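Misten Forums > Hardware > Second-hand and refurbished

Thread: Refurb desktop for rendering, worth it or not?

thandeka_p
February 10, 2023
My desktop is nine years old and I'm thinking of replacing it. I do simple 3D work in the evenings, mostly small interiors and basic shapes, and a few short animations. Khondokar have a refurbished Ostero tower for £345 with a one-year warranty. Building something similar from new parts comes to a fair bit more and I don't have a spare weekend for it.

Has anyone here bought from them? I'm mainly worried about noise, as the computer sits in the bedroom.

gravelpath
I bought two from Khondokar, one for me and one for my mum. Both arrived clean and with a fresh copy of the operating system. Mine is fine. My mum's had a dead USB port at the front and they took a fortnight to answer the email. They did fix it in the end.

oldkettle
I wouldn't. The Ostero towers use their own shape of power supply and their own motherboard connectors. When the power supply goes you can't just put any other one in. You pay their price or you bin the machine.

gravelpath
That was true of the small ones. The full-size tower takes a standard supply. I've had mine open.

oldkettle
Which year? They changed it at some point and the listing doesn't say which one you get.

thandeka_p
The listing says "2019 or later", so I don't know either. I'll email and ask before I pay. 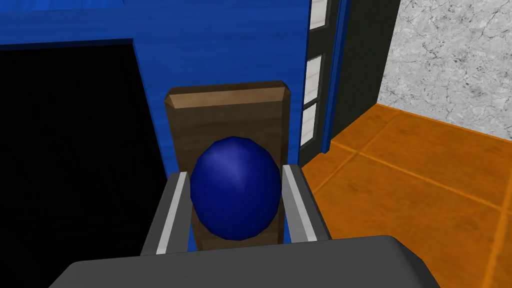
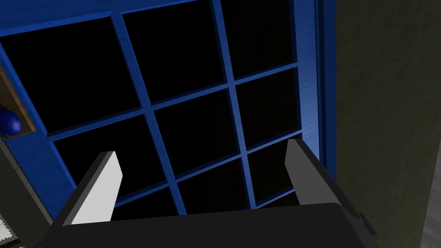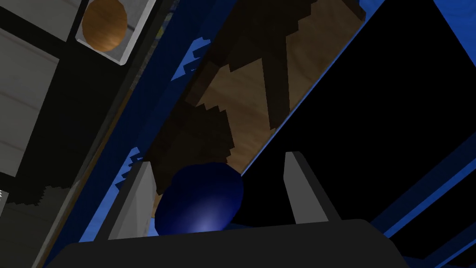

A single still is no trouble on the old machine. The animations are what take the time, and the fan runs at full speed for all of it. I've got 16 GB of memory and that seems to be enough. The graphics card is an Osix one I bought in June two years ago and I'd like to move it across if it fits.

MphoKruger
Check the length of the card before anything else. I had to take the drive cage out of mine to get an Osix card in, and then I had nowhere to put the second drive except loose on the bottom of the case. It's still there.

If the card is only two years old I'd spend the money differently. New fan, new thermal paste, a solid state drive if you haven't got one. That's £50 for the fan and paste if you buy decent ones, and the bedroom gets quieter straight away.

oldkettle
Agree with Mpho. People replace a whole computer when it wants a clean.

pinboard
Disagree. I did the fan and paste on a machine of that age and it made very little difference to how long a render took. It was quieter, yes. But the processor was the slow part and you can't paste your way out of that. I went from leaving it overnight to having it finished by the time I'd washed up.

MphoKruger
She asked about noise first.

pinboard
She asked if it was worth it. Noise was second.

thandeka_p
Both, really. I timed one last night. A clip of 400 frames took almost all evening and I had to sleep with earplugs in because it wasn't done by bedtime. So speed and noise are the same problem for me.

gravelpath
Then buy the tower and keep the old one for email. Or sell it. I got £200 for mine with the monitor included, collected from the house.

oldkettle
You were lucky. I'd expect half that without a monitor.

thandeka_p
Khondokar have answered. It's a standard power supply, and they've given me the inside length of the case. I'll measure the card tonight. They couldn't tell me anything about the fan.

MphoKruger
Measure with the power cable plugged in. The plug sticks out of the end on some of them.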